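Tranley Linen-Blend Fitted Sheet and Duvet Cover, queen - long-term review

Rating: 3.5 out of 5

I bought the Tranley set in April to replace a Kanaan percale that had worn through at the foot end. The fabric is sold as 35 per cent linen, with cotton making up the balance. It has been washed weekly on a warm cycle and line dried under cover.

Construction
Seams on the duvet cover are double stitched and have held. The closure is a row of small plastic buttons with corner ties inside. The ties are too short for a thick duvet - I extended mine with cotton tape.

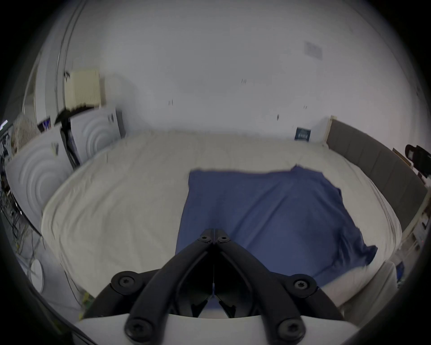

Shrinkage was most noticeable after the first wash and has since levelled off. The maker allows for it in the cut, so the cover starts out slightly oversized. Colour has not shifted to any degree I can detect by eye, although I have kept bleach and optical brighteners away from it.

Fit
The fitted sheet has elastic on all four sides. On a standard mattress it seats properly. Add a thick topper and the corners lift overnight, usually on the side nearest the wall where they are hardest to reach. The Plorton equivalent has a deeper pocket and does better here, but its elastic is narrower and lost tension within a year.
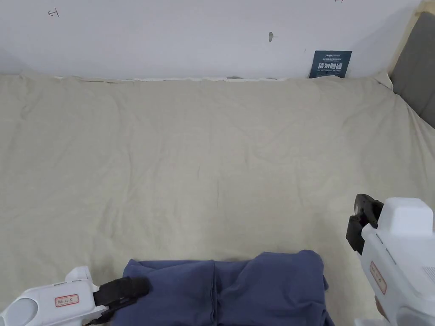
Comfort and drying
The handle is coarse for the first 15 washes or so and then softens. It breathes well in humid weather. In winter it feels cold on getting in, more so than flannelette or brushed cotton. Drying time sits between the Kanaan percale and the Saltano pure linen I use in the spare room.

Pilling is minor and confined to the centre third of the sheet. Lint transfer is the larger annoyance. Dark clothing left on the bed picks up pale fibres, and a lint roller is needed for the first month. 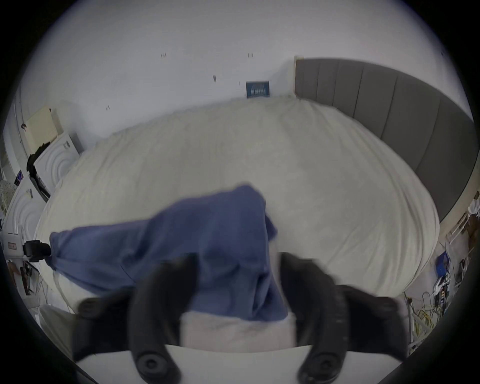 Blue cloth over the bed.

Value
The Saltano is the better fabric at close to twice the price. If your mattress is deep, buy the Plorton. For a standard depth the Tranley is adequate, and the pillowcases are sold separately.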